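Rerel Hand-Held Gripper – Club Set-Up Guide
Section 4: Running a Table Session

Last updated: 19 Nov 2019

This section covers one table session with a pair of hand-held grippers, from laying out the cloth to copying the recordings. It assumes that the grippers have been assembled (Section 2) and that both have passed the opening and closing check (Section 3). New members of the Flarnville club should do their first session with a second person at the table.

4.1 Before you start

You need:

- two Rerel grippers, left and right
- the wrist camera for each gripper, with its cable
- a table cloth with a printed pattern
- a bowl or shallow box to serve as the target
- packets and pouches from the snack bin
- the session log

Charge the camera batteries the evening before. A full charge lasts 72 minutes on the older cameras and a little longer on the ones bought in January.

NOTE: Use sealed packets only. Crumbs get into the finger linkages and are slow to clean out.

4.2 Laying out the table

1. Clear the near half of the table. Other things may stay along the far side as long as neither gripper has to reach over them.

2. Spread the cloth and pull it smooth. A fold under a flat packet changes how the fingers meet it, and the take will not compare well with the others.

3. Put the bowl at the far side of the cloth. It should be within reach of both grippers without leaning.

4. Place the packets on the near half. Vary the angle between takes. Do not line them up with the edge of the table.

5. Mix shiny and dull wrappers when you can. Shiny wrappers pick up glare from the ceiling lights, and Pruvost (our labeling program) needs to see them both with and without it.

CAUTION: Keep drinks off the table. The camera connectors are not sealed.

4.3 Starting a recording

1. Plug in both cameras and wait for the green light on each.

2. Open Cument on the club laptop and choose New Session. Enter your initials and the name of the task.

3. Hold both grippers above the cloth with the fingers open. Press Record.

4. Close and open each gripper once, left first. The program uses this movement to match the two recordings in time. If you forget, stop and begin again, as the files cannot be matched by hand.

5. Start the task within 15 seconds of pressing Record. After that the program marks the take as idle and leaves it out of the count.

4.4 Picking up packets

1. Bring the open fingers down on both sides of the packet, one pad to each side. Approach from the near end of the packet when it lies pointing away from you.

2. Lower the fingers until they are close to the cloth. They may touch it lightly. Do not press down, or the cloth will bunch up between the pads.

3. Close slowly. Stop when the wrapper begins to give. A long packet should be held near the middle when it can be reached. Near the end, it tends to swing.

4. Lift straight up, a hand's width or so, and hold still for a moment before moving to the bowl.

5. Open the fingers over the bowl. Do not throw or shake the packet loose.

6. Keep the other gripper in view of its camera but away from the one that is working. Use both only if the task sheet calls for it.

CAUTION: Keep your free fingers behind the trigger guard. The linkages pivot inward as the gripper closes and can pinch the skin.

NOTE: A missed grasp is a normal part of a take. Open, back off and try again. Do not stop the recording and do not use your hand to straighten the packet – a take with a hand in it has to be thrown out.
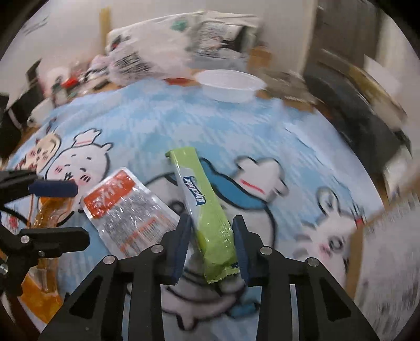 Which packets should a new member practice on first?

Long, stiff packets that stand up a little from the table. Flat pouches are harder to get the pads under and are best left until you can fill the bowl without a miss.

4.5 Ending the session

1. Press Stop before you put the grippers down.

2. Play back the first and last take. If either one is too dark, or the fingers are out of view, note it in the log.

3. Copy the files to the club drive and wait for the count to match. The drive held 3,422 takes at the last backup, and it is slow when more than one person is copying.

4. Unplug the cameras and coil the cables loosely. A tight coil breaks the wire near the plug. We replaced two cables last year for this.

5. Wipe the pads with a damp cloth. No cleaner of any kind.

4.6 Common problems

Cument shows error 111. One camera has dropped its connection. Unplug it, wait for the light to go out and plug it in again. The take in progress is lost.

The packet slips out when lifted. Check the pads for dust. If they are clean, the trigger cable may need tightening (see Section 3).

One recording is longer than the other. Usually harmless. The program trims both to the opening and closing movement.

The fingers close unevenly. Stop using the gripper and put it on the repair shelf with a note. Birgit Görtz has the spare pivot pins and the small driver.

Section 5 covers labeling takes in Pruvost.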